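Home | Modules | Timetable | Reading | Search

Product Claims and How to Read Them
Handout 4: Testing the words on the box

Read this before the seminar and bring a box, label or leaflet from home. Anything will do as long as it makes a claim. Last year half the group brought shampoo, so perhaps look in the garage first.

1. Where we left off

Last time we looked at claims with no content at all: "advanced", "next level", "designed for living". You can't check these, and the people who write them know it. This handout deals with the harder sort, the claims that sound as though somebody measured something.

Take the Bromix leaflet in your pack. It says the coating is "up to 30% tougher". Two things are missing. Tougher than what? And what was done to it to find out? "Up to" makes matters worse, as a result of zero would still fit the sentence. Most readers remember the 30 and forget the two words in front of it. I would say that is the whole purpose of the two words.

2. The missing comparison

A comparison needs two sides. Write both out in full before you judge the claim. If you can't fill in the second side from the label, put a question mark there and leave it. Don't be generous. Students often supply a sensible comparison on the maker's behalf ("they must mean the old model") and then mark the claim as fair.

The Holst brochure does this better than most. It names the earlier product and gives the test. It does not say how many samples were tested, and I have written twice to ask. The reply thanked me for my interest.

3. Words about surfaces and grip

Look out for "textured", "micro-textured", "high-grip" and "soft-touch". The first two can be checked by looking. The others are about what happens when a hand or a floor meets the surface, and looking won't settle them. A pattern of raised points may help with grip, or it may be there to hide scratches, or because the mould came that way. The label writer would like you to go from the pattern to the benefit without stopping.

Try this on any moulded object near you. Write down what you can see, then what you would have to test, and keep the two lists apart. For the close view printed with this section, "smooth upper surface" and "fine dotted or diamond pattern underneath" belong in the first list. So does "four small black tabs". What the tabs are for does not belong in either list until you have found out – a guess is fine in your notes if you mark it as a guess.

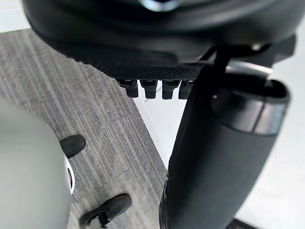 4. Numbers from surveys

The Orkov advert says users "agreed it felt better made". The small print gives 102 people, all of whom were sent the product free. I have no quarrel with the number, which is respectable for this sort of thing. The trouble is the free product and the question. Nobody reports the wording of the question, and "Do you agree that it feels better made?" is a very different question from "How does it feel?"

A percentage on its own should also make you uneasy. Saying 100% of testers would buy again tells you little if the testers were the sales team. Ask for the number of people first, then who they were, then what they were asked.

5. Seals, badges and awards

Trarnari prints a round gold badge on every box. It looks like an award. Follow the asterisk and you find that it is the firm's own "quality promise", given by the firm to itself. There is no law of good taste against this. Treat a badge as a claim like any other and look for the name of whoever gave it out. If they also took a fee from the maker, write that down too.

6. For the seminar

Choose one claim from your box. Copy it word for word, with the small print. Write the full comparison, leaving gaps where the label leaves gaps. Then say in two or three lines what test would change your mind. "I don't believe it" will get no marks, and neither will "it seems reasonable".

The written exercise is due in May. Late work goes through the office.

Handout updated 2026-01-02

Contact the module office | Copyright notice | Back to top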